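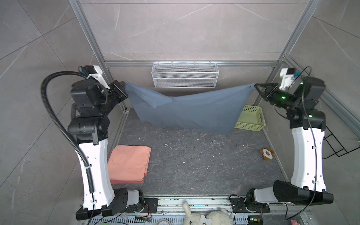

Who actually pays when a developer drains a marsh and promises to make another one somewhere else? Mostly the people who live downstream of the old marsh, and they pay in wet carpets and higher council bills years after the builder has gone.

I've been reading the planning papers for the Greser site, all two volumes of them, and I'm not in a good mood. For anyone who hasn't followed it, Greser is the flat, soggy land between the bypass and the river. Nokent wants to put a distribution park on it. In return it will pay for a "replacement wetland" at Mridha, 18 miles upstream, on what is now a barley field.

I have nothing against sheds full of parcels. I order things like everyone else. What I don't believe is the swap.

The papers say the new wetland will be "functionally equivalent" within 7 years. I went looking for where that came from. There's a footnote, which sends you to an appendix, which sends you to a report by Namirex, the consultants Nokent hired. The report says the figure is an assumption used for modelling. So the claim in the glossy summary rests on something its own authors only assumed. You have to go through three documents to find that out, and I doubt many councillors did before the June meeting.

Then there's the question of where the water goes. Greser floods most winters — that's why it was cheap. When it floods, it's holding water that would otherwise be in Station Road. A pond 18 miles away may be lovely for ducks, but it won't be sitting where Greser sits when the river comes up. The drainage chapter answers this with underground tanks. Fine, tanks exist. I'd like to know who empties the silt out of them once the park has been sold on, and the chapter has one sentence on it: maintenance will be "secured by appropriate agreement". With whom? It doesn't say.

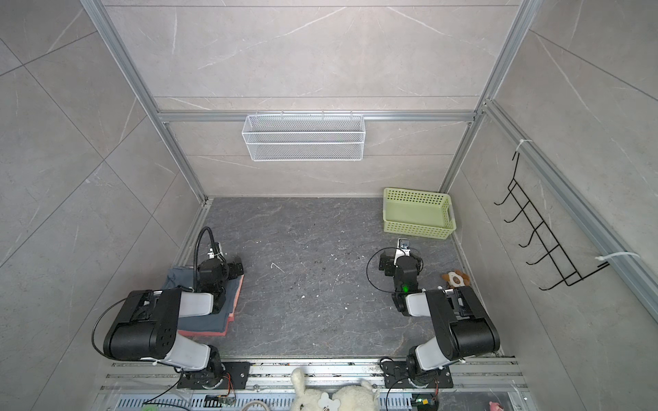
Can the council still attach conditions at this stage? It can, up to the moment the decision notice is issued, and it could start by requiring the new wetland to be dug and checked before any ground is broken at Greser.

That last part is what Sveva Parisi asked for in her objection, and it's the most sensible page in the whole file. She wants the Mridha work finished first, a named body responsible for the tanks, and water levels published every month. Nokent's reply calls this "disproportionate". It doesn't say to what.

The reply also leans on the petition in favour, which has 3643 names on it. I'd be more impressed if the wording had mentioned the marsh. It asked whether people supported local jobs, and I'd have signed that myself.

I may be wrong about some of this. I'm not a hydrologist and I found the modelling chapter hard going. If somebody from Namirex wants to explain why their assumption should be treated as a forecast, the comments are open and I'll publish the answer in full. I sent them the same question by email and got back a link to the glossy summary.

The comment form on the planning portal is still working, though it logs you out if you're slow, so write your objection somewhere else first and paste it in.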